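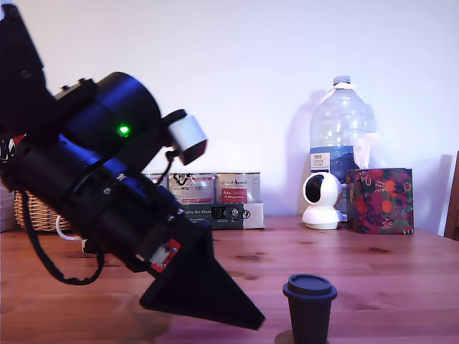

Figure 2. The Teltent arm at the test table, with the camera module mounted on the arm and the gripper finger close to the table surface. A lidded cup stands at lower right; household items line the wall.

4.2 Kit under review

The arm used in this part of the study is the Teltent, sold by Studness as a kit for small laboratories and teaching rooms. It was bought at list price and put together by the second author, Vidar Eide, following the printed guide. No parts were changed. The supplier had no say in the choice of tasks and did not see the results before submission.

The kit comes with a camera module that sits on the arm and tilts down towards the work (Figure 2). This placing keeps the finger and the table in one view, but it adds a cable loop that has to be left slack enough for the full range of the joints. We checked the loop by hand before each block of trials. Two blocks were stopped when the cable pulled tight at the outer limit of travel, and both were run again from the start.

4.3 Procedure

Each of the two control packages, the maker's own and the open package Gromum, was given 300 trials. A trial began with the arm raised and ended when the cup had been lifted and set down again, or when the time limit ran out. The cup was moved to a new start point after every trial. The items along the wall were left in place as background and were never targets - the aim was to test the kit against an ordinary, fairly busy table.

Joint positions and camera images were stored throughout. After faulty records had been removed, the log held 1,563 separate grasp attempts, as a single trial could include several. Attempts were marked by Arnaldo Torres, who was not told which package had been running.

4.4 Limits of the set-up

All trials took place at one table in the Tangen laboratory, against a white wall and under fixed lighting. Glare from the wall was not measured. The long tapered finger was used as supplied, and other finger shapes offered by Studness are left to later work.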